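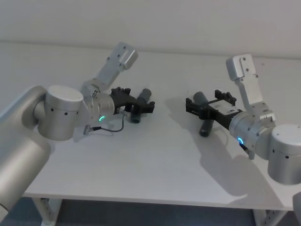 Según Howard Sedgwick, el pan de masa madre de mi primera hornada sabía a vinagre y servía para calzar una puerta. Y mira que yo iba ilusionada...

El trabajo de este trimestre consistía en comparar dos masas madre, una de centeno y otra de trigo, alimentadas cada mañana a la misma hora. Las tuve en casa, a 28 grados la de centeno y bastante más fresquita la otra – mi cocina da para lo que da. La receta la saqué de un cuaderno de 1895 que me dejaron fotocopiar en la panadería Traretti, con unas medidas rarísimas (¿cuánto es «un puñado honrado»?).

La de centeno subió antes y olía a manzana, ¡me encantó! La de trigo tardó 30 horas en dar señales de vida, y en septiembre tuve que volver a empezarla porque salió moho. Reece Wragg me prestó su termómetro y repetimos las medidas juntos.

Me queda pendiente probar con espelta y bajar la sal, que en la segunda hornada se me fue la mano – lo apunto en el anexo 2.

Archivado en: Trabajos de alumnos / Cocina y ciencia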